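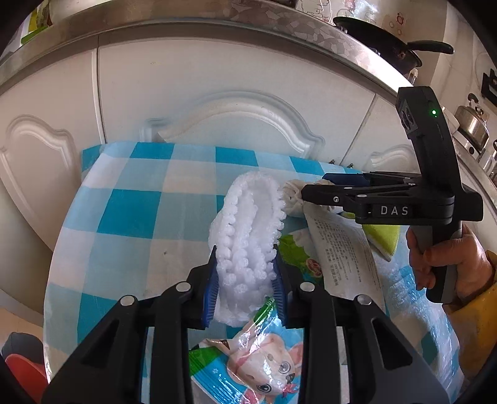
The Lodger at Marchal Street

When Songül Akgül let out her back bedroom for the first time, she was sixty-eight and had lived in the house on Marchal Street for so long that the stairs had worn themselves to the shape of her feet, or so she liked to tell people. Her son had set the whole thing up for her on the telephone, from two countries away, and had promised her a quiet gentleman who wouldn't want feeding.

The quiet gentleman was called Hernán Bedoya. He arrived in January with one suitcase and a cello, and he wanted feeding very much, though he was far too polite to say so. He would come down in the evening and stand by the kitchen door with his hands behind his back, remarking on the weather, until she put a bowl in front of him simply to make him sit.

"You'll have some soup," she'd say.

"Oh, only if there is soup," he'd answer, with a great pot of it steaming away at his elbow.

He played in the orchestra at Flaltton, which was a bus ride and then a long walk, and he practised in the back bedroom between ten and twelve. Songül had worried about the cello. She had worried about it for a whole night, lying there looking at the ceiling and composing the speech she would make to him about the neighbours. But in the morning he shut his door and played something low and slow that came through the floorboards and into the table where she was chopping onions, so that she felt it in her wrists, and she forgot the speech altogether. She forgot the onions too, for a bit.

The neighbours were another matter, or one of them was. Edin Papadopoulos at number 7 had been a bus driver and liked his mornings. He came round on the third day in his slippers, across the wet pavement, and stood on her mat.

"There's a noise," he said.

"There's a cello," said Songül.

"Is it going to be every day?"

"I should think so. He has a concert."

Edin looked past her up the stairs, as if the cello might come down and speak for itself. She could see that he had dressed for a quarrel, in so far as a man in slippers can, and that he hadn't quite worked out how to begin it. So she told him there was coffee, and he said he wouldn't stop, and he stopped until a quarter to one. When he left he asked what the slow one was called, the one with the part that went up and then didn't come down where you thought it would. She didn't know. She said she would find out.

It was a piece by nobody very famous, Hernán told her that evening, and he had only ever heard it played once, by his teacher, in a cold room with a broken window. He got quite pink telling her. He wasn't going to play it at the concert. It was only for himself, to warm his fingers.

"Edin likes it," she said.

"Who is Edin?"

"He came to complain."

Hernán thought about this while he ate. Then he put his spoon down and asked whether Mr Papadopoulos would like it better with the window open.

And so it went on into the spring, with the window up a few inches whatever the weather, and Edin in a kitchen chair on his own back step with a blanket over his knees, pretending to read the paper. Lesego Dlamini from across the way started hanging out her washing at ten instead of eight. She had a fine voice herself and sometimes hummed along, not always in the right key, and Hernán, who could hear her perfectly well, would slow down and wait for her at the corners.

Songül never once went to the back window to look. She had her own place, at the table, with her hands flat on the wood. Her husband had made that table, and one leg was shorter than the others, and on the very lowest notes it gave a tiny rattle against the tiles. For forty years she had been folding bits of card to put under that leg. One morning in March she bent down, with a good deal of grumbling about her knees, and took the card out.

The contract at Flaltton ended with the season. Hernán told her over the washing-up, drying the same plate over and over. There was a place for him in another orchestra, a better one, by the sea, and of course he must take it, she said so at once, and quite loudly. She packed him enough food for a week. Edin carried the suitcase to the stop and wouldn't let anybody help him with it.

The next morning she came down and put the kettle on, and at ten o'clock she sat at the table. It was a bright, windy day. She could hear the pegs clicking on Lesego's line, and the scrape of a kitchen chair being set down on a step next door. Then Lesego began to hum, the slow one, a little flat, and when she got to the part that went up she stopped and waited.

Songül got up and opened the window.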